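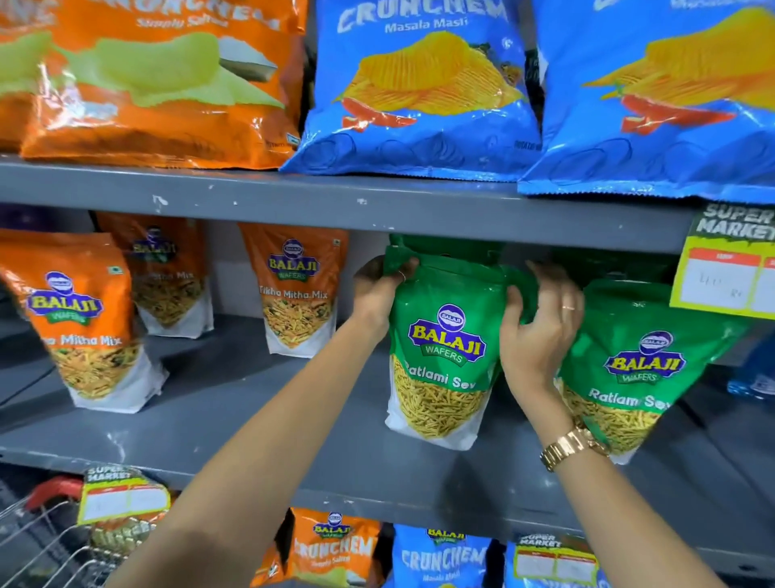
Dradlow Stores – Stock Control Forum
Thread: Depth counts for pouch lines

gbramwell
Cropper reports 1,345 pouches on hand for snacks. My hand count is 79 short. Is the depth estimate too high?

shelfcode4
Probably. The default assumes full rows. Set fill to 30 percent for the back row and rerun.

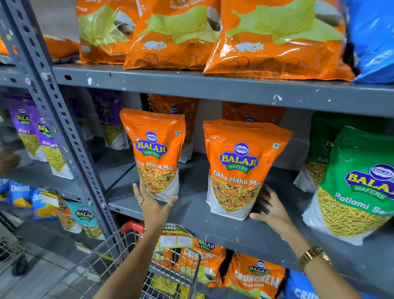

Crunchem bags, top shelf.

trundden_ops
Disagree. Changing fill hides the error. Check the receiving log first – we had a carton keyed twice in March.

shelfcode4
A double entry would be a multiple of the carton size. 79 is prime.

trundden_ops
Unless there were sales between the two counts. What time was the export?

gbramwell
6:40 a.m., before opening. Log shows no duplicates. Will rerun with the lower fill and post the variance.

Graham Bramwell
Celport branch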